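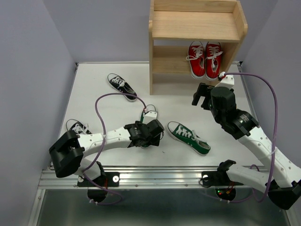 By M. Saxena

The bus from Brescombe put me down at the bottom of the hill a little before six in the evening. I had one suitcase and a carrier bag, and the house was at the top.

My aunt had left it to me and my brother in equal shares. He wanted to sell. I had told him on the phone that I wanted to look at it first, and he said there was nothing to look at, it was a house. He was probably right, but I had already bought the ticket.

The key stuck. When I got the door open, the hall smelled of floor polish and old coats. Her shoes were still lined up under the bench. I took mine off and put them at the end of the row, the way we had been made to every summer, and then I stood there in my socks and didn't know which room to go into.

I went into the kitchen. There was an envelope on the table with my name on it, in her writing. Inside was a receipt from the garage in Pluna for a new clutch, 1,680, and a page torn from a notebook.

"Your brother paid this," the page said. "He will not tell you. He also paid 800 for the roof. I gave him back 200 and he put it in the sugar jar when he thought I was asleep. I want somebody to know."

I read it twice. Then I got the sugar jar down from the shelf over the stove. The money was there, folded small, under a saucer of hard brown sugar. She had never spent it.

For nine years I had believed he never came up here. I had said so at the funeral lunch, to his face, with people listening. I said some of us had made the effort. I had come up four times in those nine years, and one of those was for a wedding in the next village. He had gone on cutting his meat. His wife looked at me for a while and then asked somebody to pass the water.

I made tea without milk and drank it at the window. The light went off the hill slowly. Across the valley the trucks were coming down from the Brirnico quarry with their headlights on, and I watched them until I couldn't tell the road from the field.

At eight I called him.

"Well?" he said. "Is it a house?"

"The gutter's down on the north side," I said.

"I know. It went in April. I've got the brackets in the car, I just haven't been up."

He stopped. I could hear a television behind him, and then a door closing, and then I couldn't hear it anymore.

"There was a man who offered to do it for 80," he said. "I thought that was high."

"It is high."

"That's what I told her."

I had the note flat on the table under my hand. I had meant to read it to him. I had the first line ready.

"I could hold the ladder," I said. "If you came up while I'm here."

He didn't answer right away. A truck went by below the house, and the cups moved a little on their hooks.

"You'd have to hold it properly," he said. "The ground's bad on that side."

"I know it is."

"I'd bring the long one, then. The one in the shed is no good – the third rung's gone."

"All right," I said.

He said he would leave after breakfast. I washed the cup, put the money back under the saucer, and went to see if there were sheets on both beds.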